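Shared Table, Shared Mess: how a reading room table gets used and cleared
Project report, Room 101
8 January 2022

Intro

Our project was about one table. The big one in the reading room at Kravets House, the student residence on the Tutow side of campus. Everyone who lives there complains about it. Too much stuff on it, no place to sit and work, somebody's mug always there. We wanted to know what stays on the table, why it stays, and if a few simple rules would change that.

Original plan was to do the kitchen as well. Dropped it. Kitchen has its own cleaning schedule and it would have been two projects.

Background

The reading room started out as a plain library room. Shelves on the walls, table in the middle, chairs. Over time it turned into a place for eating, drawing, board games, sorting mail, phone calls. The house rules still call it a library and say nothing on food or drinks. So no rule is being broken when a person leaves a cup. That came up a lot in the interviews.

We read two things for this. The Pudix guide to shared study rooms, which is a handout the house office gives to floor reps, and an older student report from the Pruterine building with the same kind of problem (theirs was a laundry room). The Pruterine group put up signs. Signs worked for a short while and then people stopped seeing them. We decided early on, no signs.

Method

Kept it simple.

Table log. We wrote down what was on the table every morning and every evening, same form each time. Total of 1314 entries by the end, one entry = one object at one check. A stack of books counts as one object, which we argued over, and which probably makes books look better than they should.

Survey. Paper slips in a box by the door, 115 came back. A few were jokes, left in where the answers could still be used.

Short talks with people who happened to be in the room. Not recorded, notes only. Should of recorded them.

After the first stretch we tried a change. The far side of the table became the "parking" side, anything could stay there. The near side and the middle had to be clear when you got up. No fines, no sign, just told people at the house meeting and in the group chat.

What we found, before the change

Cups and mugs were the most moved objects and also the most complained about. They came and went all day. Nobody took them for clutter when it was their own. Typical survey answer: "it's only a cup, I'm coming back."

Books and magazines were the opposite. They hardly moved. They got piled up, then the pile became part of the furniture and people worked around it. Several people thought the piles belonged to the house. As far as we could find out they did not.

Small boxes and packages were the worst to sort out. Nobody throws away a box that may have something in it. We never opened any, that was agreed at the start.

Clothes on chairs. We did not plan to log these but had to. A jacket or sweater over a backrest keeps the chair "taken", and people respect that even when the room is full. Chair count on the form was added late so the first part of the data is missing it.

What we found, after the change

Mixed. The far side filled up fast. Books, cartons, bottles, all of it slid over there. The middle did open up, and the survey slips from the second round mostly liked that. More people sat down to work at the near side, going by our notes.

Cups did not follow the rule at all. They kept turning up right in the center.

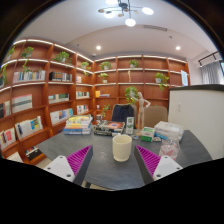

Photo: project group, Room 101. Free to use for coursework with credit.

A pretty fair look at the parking side. Books and magazines stacked at the left, packages and cartons, the jointed wooden mannequin, a clear bottle with a white cap. Middle of the table has the cream mug on it and that's the cup problem in one go. There's a dark navy garment over one of the chair backs too, so the chair thing did not go away either.

The mannequin deserves a line. It was the one object people defended. Drawing students use it and others said they just liked having it there. We logged it as "shared, wanted" and had to make that category up on the spot, it was not on the form.

Problems with the project

Morning checks were skipped in exam week. We also changed the form halfway which makes before/after shaky for chairs and for small items. And we live there, so people maybe tidied up when they saw us with the clipboard. Can't correct for that now.

Stack = one object was a mistake. Next time count by height or seperate the books and magazines.

What we suggest

Keep the parking side. Clear it once a month, with a heads up in the chat first. Put a tray for cups at the end of the table, closer to the door. Hooks for jackets. Leave the mannequin where it is.

The house office said they can look at the hooks in April. The tray we can buy ourselves, money is still open.

Forms and the survey slips are in the folder in the floor office, 2 binders, ask for the green one first.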